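Mornine Corner: Your Questions

I get the same handful of questions about my faux plant corner over and over (I love it, keep them coming!), so I finally sat down and put the answers on one page. Last updated 2023-09-27.

Is the plant real?

Nope! It's artificial, every last leaf of it. I kill real plants at a frankly embarrassing speed, and after the basil incident in July I gave up and went fully fake. The one I have now is a mixed arrangement in a white pot, with little orange flowers, plenty of green, and one big round pompom bloom. The pompom is what sold me. It looks like something out of a kids' book and I smile every time I walk past it.

Where did you get it?

A home store in Cuautle called Saneck. I paid roughly 25 dollars for it, pot included. They change their stock a lot, so I can't promise you'll find the same one, but they usually have a shelf of small mixed pots near the back and they're all in the same spirit.

What's in front of the pot?

My lidded canister! It has leaves on the lid and more around the side, so it goes with the plant and with the walls too. I keep tea bags in it. I know a lot of you guessed cotton balls, and yes, it would be great for that in a bathroom.
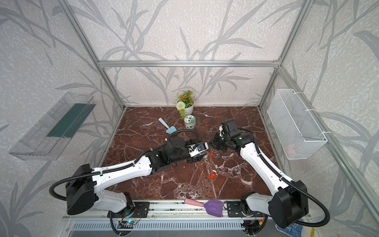
Pompom pot and canister at the back of the table, mesh basket on the right-hand side.

How did you hang the mesh basket?

Zip ties. Three of them, white, straight through the wire and around the rail. I spread them out, one toward each end and one near the middle, and pulled them tight. I had tried over-the-rail hooks first and the basket tipped forward whenever I put anything heavy in it. If you copy this, buy ties in the same color as your basket and they pretty much disappear. Snip the tails close, or they'll scratch you when you reach in (ask my forearm).

And the clear one on the other wall?

That's a plastic basket, and I like it for things I forget I own unless I can see them. Seeds I will never plant, ribbon, spare batteries, that kind of stuff. The mesh one gets anything bulky. I don't have a strict system beyond that and I'm not going to pretend I do.

Isn't that a lot of leaves for one corner?

Ha, yes, probably. The print on the walls is big gray leaves and stems on a pale background, and it's called Detuteck on the label if you want to search for it. I was worried it would swallow the plant, but gray leaves behind green ones work surprisingly well. The gray sits back and the orange flowers pop. If I'd gone with a green print I think the pot would have vanished completely.

My advice is to tape up a big sample and leave it for a week. I looked at mine morning and night before I bought the rest, and I nearly talked myself into stripes at one point.

Does the dark tabletop show dust?

Oh, it does. It's a brown marble look with white veining, and the pale veins hide crumbs beautifully while the brown parts hide nothing at all. I wipe it with a soft, slightly damp cloth and then go over it with a dry one. No spray. I used a lemony spray for a while and it left streaks I could only see in the evening, and of course in the evening is when people come over.

How do you clean fake flowers?

A dry makeup brush for the petals and a barely damp cloth for the leaves. The whole plant takes me 12 minutes if I don't get distracted. The pompom is the fussy part, so I take it outside and give it a gentle shake upside down.
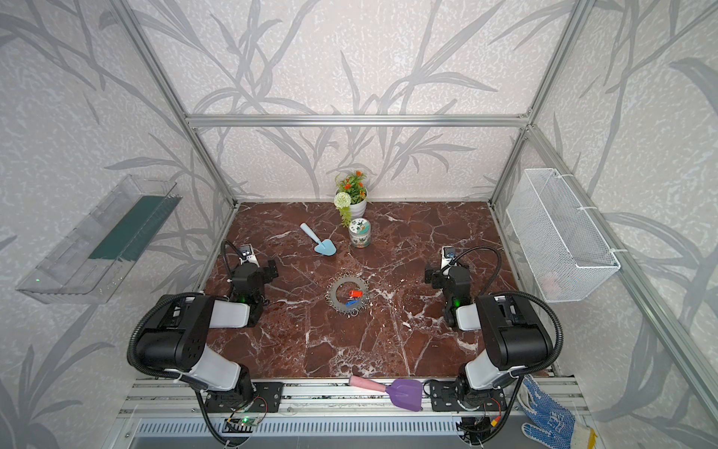
Please don't put the whole thing under the faucet! I did that with an older arrangement, the dye ran, and I ended up with a peach-colored sink. Ribbed pots like mine also collect dust in the grooves, and an old soft toothbrush gets it out in no time.

What's the little blue shovel for?

Mostly for looking cute, I'll admit. It's light blue and toy-sized, and I lay it on the table by the pot because a plant ought to have a shovel, even a plant that will never need one. I do use it now and then to push decorative pebbles around in my other pots. Kids who visit go straight for it, so it wanders, and I've found it in the tea canister twice.

Should I put the plant in the middle or off to one side?

I keep mine toward the back, close to the wall, and somewhere near the center. I leave the trailing sprigs hanging over the rim. They come folded flat in the packaging, so bend each stem a little at a time until it droops the way you like.

Can I see the corner in person?

Sorry, it's my home, so no tours. Send me pictures of yours though, especially if there's a pompom in it!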